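Do you really need to sort the wash?

My mother-in-law sorts laundry into 4 piles. Jana Hellwig, whose column I read every week and disagree with every week, wants even more than that, with a separate pile for anything orange. I have never seen the evidence. Somebody wrote it on a detergent box decades ago and we have all been obeying the box.

So in August I quit. One heap, one load, cool water, whatever color it happens to be. I also quit the Plirkent color-catching sheets, which cost too much for what looks to me like a square of felt. After 10 loads I had one gray-looking sock, and I'm not convinced it was ever white.

I will admit mustard yellow worries me a little. Black worries me less than people say it should. New towels I still keep out, because of the fluff.

The other thing I don't believe in is the laundry basket. They crack, they take up floor space, and the clothes end up on the nearest seat anyway. A plastic stool is the right height and wipes clean. The bubble wrap has stayed by the machine too, and I see no great hurry to throw it out.

Mixed colors on the stool, and the corner with the washer: 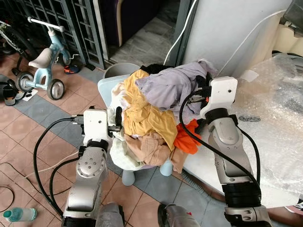
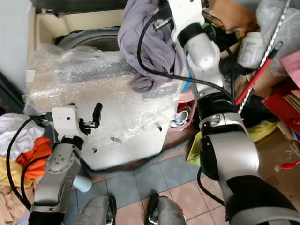 What about fabric softener?

Skipped that as well. I had half a bottle of Cillosex left and used it up on the bath mats, which came out smelling strongly of pears and feeling exactly the same as before.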